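Nindelon panel and Jandomik bench sheet – kitchen corner set

Sold by Costigan Kitchen Bits
In stock, ships Wednesday

If you've ever pulled an old pantry out of a kitchen and been left staring at the rough side of the cupboard next to it, you'll know exactly why I started stocking this set. I had that very problem at my own place for longer than I'd like to admit. The carcass side was a nasty brown, the end of the bench had seen better days, and every quote I got was for a whole new run of cabinets. All I wanted was a clean tall side and a white bench surface I didn't have to baby!

So the corner set is two things in one carton. There's the Nindelon, a tall cover panel in cream, and the Jandomik, a white bench sheet with a soft, wandering edge. You can buy them separately (scroll down for that) but most people take the pair.

The bench sheet

I'll start with the Jandomik, as it's the one people write to me about. It's a matte white, and a slightly greyish one, so please don't expect the blue-white you get on a new fridge. It's a quiet sort of white. Put it beside a glossy white tile and the tile will win, but put it beside timber or cream and it looks right at home.

The edge has a gentle wave to it. Mine dips and rises as it goes along, and you can get the odd small bump or nub on the rim that catches a bit of light. I love that. If you're after a laser-straight line, the Braklow square-edge sheet is the better buy and I'm happy to swap the two over before your order goes out.

Now, marks. It's a white matte surface in a kitchen, so smudges and little dark specks will show up on it, and I'd much prefer you knew that going in. I keep mine going with a damp cloth and a squirt of ordinary dish soap. A dark, shiny piece set down on it looks terrific, by the way, and I've got into the habit of parking all my darkest bits and pieces there.
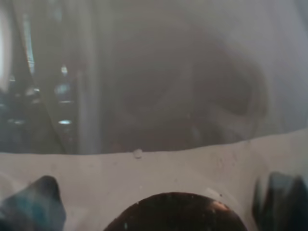 Looking after the white

Warm water, dish soap, soft cloth. That covers nearly everything. For tea, beetroot or turmeric I make a paste of bicarb and water, leave it on while I do the washing up, then wipe it off. Don't scrub in circles in the one spot or you'll polish a shiny patch into the matte, and a shiny patch is there for good.

No bleach, no steel wool, and no green scourers (the white ones are okay if you go gently). Use a trivet for anything straight off the cooktop. I've put a warm mug down on mine plenty of times without a worry, but a hot frypan is another matter and it isn't covered by the warranty.

Along the wavy edge, crumbs like to collect in the dips. An old toothbrush sorts that out in no time.

Cutting and fitting the sheet

It cuts with a fine-toothed saw. Cut from the back or a straight side and leave the wavy edge alone, as you can't recreate it by hand. I've tried, with a file and a lot of optimism, and it looked chewed.

Dry fit it first, then run your adhesive in beads 2 cm in from the edges so nothing squeezes out the front. Weigh it down overnight with whatever you've got. I use cookbooks and a slab of tinned tomatoes.

The tall panel

On to the Nindelon. It's 161 cm tall and 18 mm thick, and it's made to cover the exposed side of a pantry, a broom cupboard or a fridge surround. The colour is a warm cream with a faint touch of pink in it – closer to the inside of a shell than to butter. In a bright room it lifts quite a bit towards the top and settles down lower, where there's less light getting to it. I had a customer ask whether the panel was two-toned. It isn't, it's one colour all the way.

The face is smooth, even and plain. No grain print, no grooves, no handle holes to fill. That's the whole appeal for me, because you can push just about anything up beside it and it stays in the background. I've seen it next to slate greys, next to dark navy doors, next to stainless, and it gets along with the lot.

All the fixings go in from inside the cupboard so nothing shows on the face. You get 8 screws in the bag and they're short enough that they won't poke through, provided your cupboard wall is a standard one. If yours is thin board (lots of older flats have it), use a packer behind the screw head or ring me and I'll pop some shorter ones in.
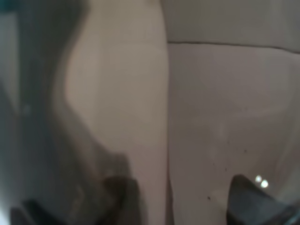 Fitting the panel

Pull the kickboard off first. Stand the panel up against the cupboard side, flush at the front, and clamp it top and bottom with a bit of scrap cardboard under each clamp. Check it with a level before you drill anything, because floors in kitchens are hardly ever flat. If there's a gap at the bottom the kickboard usually hides it.

Pilot holes from inside the cupboard, then the screws, done up by hand for the last couple of turns. If you've got a fridge on the other side, leave the breathing space the fridge maker asks for. The panel adds its own 18 mm, so measure with that in mind! I've had two returns this year and both were fridges that no longer fitted the hole.

It's a one-person job if you own clamps. Without clamps, rope somebody in.

What's in the carton

One Nindelon tall panel, cream
One Jandomik bench sheet, white, wavy front edge
Bag of 8 screws
A touch-up stick for the panel edges
Printed fitting sheet (the diagrams are mine, so go easy)

Buying them separately

The panel on its own is under Tall Covers, and the bench sheet is under Bench Surfaces along with the Braklow square-edge. The touch-up stick only comes with the panel. If you need a second panel for the other side of a fridge, order them together so I can match them from the same batch. The cream does shift a whisker between batches, and side by side in the same kitchen you might pick it.

Postage and returns

It goes by courier, flat, with corner protectors. Please open the carton while the driver's still about, or at least take a photo of any crushed corner before you bin the packaging. Returns are fine within 18 days so long as nothing's been cut or drilled. Samples of both colours are free, just send me your address and say which room they're for so I can chuck in anything else that might suit.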